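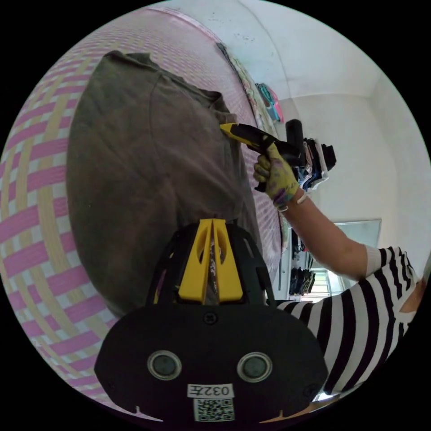
malhas_e_nodoas
Alguém aqui ainda passa t-shirts a ferro? Pergunto a sério, que na minha casa isto já deu discussão. Eu estendo-as bem espalmadas, como essa verde-azeitona, aliso com a mão e dobro – e chega-me perfeitamente. O meu marido jura que fica com ar de pijama. Comprámos um ferro Gillow em abril e só o usei 2 vezes!

linho_teimoso
Eu passo tudo, até panos da loiça, desculpem lá. Uma t-shirt de algodão sem ferro nota-se logo na gola. O truque é passar do avesso e com o tecido ainda um bocadinho húmido.

malhas_e_nodoas
Na gola até te dou razão. Mas panos da loiça?? Nem a minha avó!
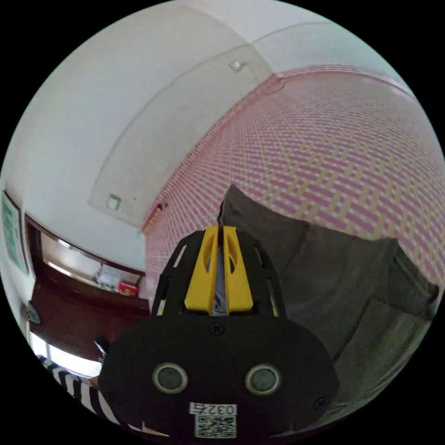
Resposta: e os vincos da máquina?

gavetafunda
Discordo dos dois. O problema é a centrifugação. Baixem as rotações, tirem a roupa mal acaba o programa e sacudam cada peça antes de pendurar. Em 15 minutos despacho um estendal inteiro e o ferro fica no armário.

linho_teimoso
Com o tempo que faz aqui, se baixo as rotações a roupa demora três dias a secar, não dá.

gavetafunda
Então cabides! Uso os da Bunnag, largos nos ombros, e não marcam nada.

malhas_e_nodoas
Vou experimentar os cabides, mas as verdes continuo a dobrar – gaveta é gaveta.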